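Udlow to Open Refill Room for Household Liquids in August

Shoppers can bring their own bottles and pay by weight at new Jeltum counter

UDLOW – Jeltum, the household goods store in the center of Udlow, will open a refill room in August where customers can fill their own bottles with dish soap, laundry liquid, hand soap, vinegar and cooking oil. The room takes over the former stock area at the back of the store and has its own door to the parking lot on Toom Street.

The store ran a trial of the service this spring with 126 households. Each household received a starter list, a roll of blank labels and a card to record what they filled and when. By the end of the trial the group had made more than 600 refills. Dish soap was the most popular product by a wide margin, followed by laundry liquid.

"People told us they had plenty of bottles at home already," said Cristian Muñoz, store manager at Jeltum. "They were under the sink or out in the garage. What they wanted was a place to fill them that was open after work and didn't take half an hour."

The new room will have 14 taps, up from four in the trial. Customers weigh the empty bottle, write the weight on a label, fill the bottle and pay at the regular checkout. There is no membership fee and no minimum amount. Staff will be on hand from opening until 7 p.m. to help with the scales and the labels.

Any clean bottle with a cap that closes tightly is accepted. Jeltum recommends clear plastic for anyone starting out. With a clear bottle it is easy to see how much is left on the shelf and to tell when it is time for another trip. Bottles that have held motor oil, paint thinner, garden chemicals or bleach cannot be filled, even if they have been washed.

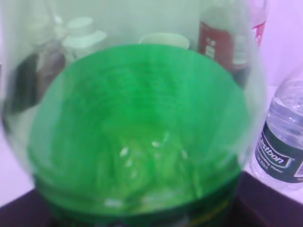 A large clear plastic bottle at close range, with other containers behind it.

Food and cleaning products will be kept on separate walls of the room, with separate funnels and sinks. Customers are asked to keep separate bottles for each kind of product and not to switch a bottle from one use to the other. Labels come in two sizes and have space for the product name, the empty weight and the fill date.

For customers who arrive without a container, the store will sell empty bottles at cost and will also keep a free shelf of used ones. Residents can drop off spare bottles for the free shelf at the service desk, starting now. The store hopes to have 400 on hand by opening day. Bottles should be rinsed, dry and free of old labels where possible. Caps should be left on.

The taps and scales were supplied by Nedix, which also fitted the drains and the new floor. Work on the room began after the trial ended and is on schedule. The last job is the ramp at the Toom Street door, which will let customers bring in a cart or stroller without going through the main aisles.

Prices will be posted above each tap and on a printed sheet at the entrance. Jeltum expects most cleaning products to cost less per ounce than the packaged versions on its own shelves – cooking oil will be priced the same at first. The first 100 customers on opening day will get one free fill of dish soap, up to 32 ounces.

"We kept the steps short on purpose," Muñoz said. "Weigh it, fill it, pay for it. Most of the people in the trial only needed to be shown once."

Households that took part in the trial can go on using their cards, and any unused labels are still good. The four trial taps near the checkout will stay open until the new room is ready.

About Jeltum

Jeltum sells kitchenware, cleaning supplies, hardware and pantry goods from its store in Udlow. The store is open every day from 8 a.m. to 8 p.m.

Press contact: Cristian Muñoz, store manager. Questions can be left at the service desk during store hours.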